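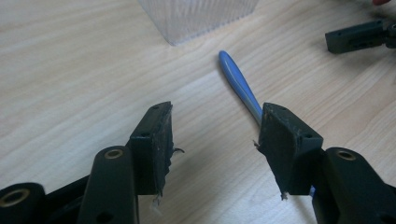

Figure 2. Tabletop in pale wood with faint linear grain.

3.2 Surface care and reported wear

The survey asked households how they clean and protect wooden tables in daily use. Forms were sent to 2,000 addresses in Plinham, and 1,486 came back complete enough to be coded. Forms that named the table but left the care questions blank were not counted as complete. Where a household reported more than one wooden table, only the one used most often for meals was kept.

Respondents rated the present state of the surface on a scale from 1 to 10, where 10 meant that they saw no marks in ordinary room light. They then listed the marks they did see in their own words. Neema Wanyama coded these answers into five groups: rings, scratches, dents, stains, and general dulling. Answers that fit two groups were entered under both. Words such as "tired" or "worn out" were coded as dulling unless the same answer named a particular mark.

Color was recorded as pale, medium, or dark, judged by the respondent. This is a weak measure. A top that one person calls medium may be called pale by another, and many woods shift in color with age and light. We kept the question in because owners of pale tops wrote more, and wrote differently, about marks than other owners did. They more often named rings and food stains. Owners of dark tops more often named dust, fine scratches, and the dull film left by cleaning products.

Grain also affects what owners report. On a surface with long, low-contrast lines (Figure 2), a scratch that follows the grain can be hard to separate from the wood itself, while a scratch across the grain breaks the pattern and is noticed sooner. Several respondents wrote that they had learned to see such marks only when wiping the table in side light. Ratings given in the evening were not separated from those given in daylight, and this should be kept in mind when the scores are read.

Finishes fell into three classes: film-forming (varnish or lacquer), penetrating (oil or wax), and unknown. The last class was large. Most of the households in it had bought the table secondhand or had received it from family, and no label or leaflet remained. Tables from the maker Khương were an exception, as the finish is printed on a card fixed to the underside of the top. Owners of these tables named the finish correctly in nearly every case we could check against the maker's list.

Among owners of oiled tops, the product named most often was Clerel, applied with a cloth and left overnight. The interval between coats varied widely. Some owners oiled on a fixed schedule — usually at a change of season — and others only when water stopped beading. The second group gave slightly lower ratings but reported fewer sticky patches, a common complaint where oil had been added before the earlier coat had cured. Trolline, a spray cleaner, was named for all three finish classes, including oiled tops, for which its label does not list it as suitable.

3.3 Repeat visits

A smaller set of households agreed to a visit so that owner ratings could be compared with ratings given by a trained observer. Each top was viewed from 2 sides and rated before the owner's form was opened. Light came from the room as found, and curtains were left as they were. Notes were written up by place and date of entry, and the text below keeps that form.

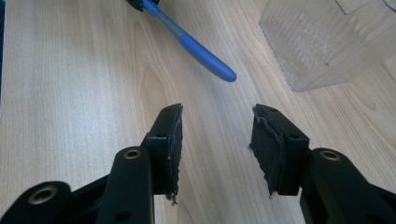 Plinham, 4 May 2021

Observer and owner ratings agreed best at the high end of the scale. Below the midpoint the observer gave higher scores than the owner in most homes. Owners tended to mark down for a single known event, such as a hot dish set down without a mat, even where the mark was faint. The observer had no such history to draw on.

Knots and swirls in the wood were a minor source of error. Dark oval figures in a pale top were twice entered as stains on the first pass and corrected after the owner was asked. The coding sheet was changed in November to give natural figure its own line, and the earlier entries were checked against the written notes. Two entries could not be settled this way and were dropped from the comparison — neither changes the ordering of the finish classes.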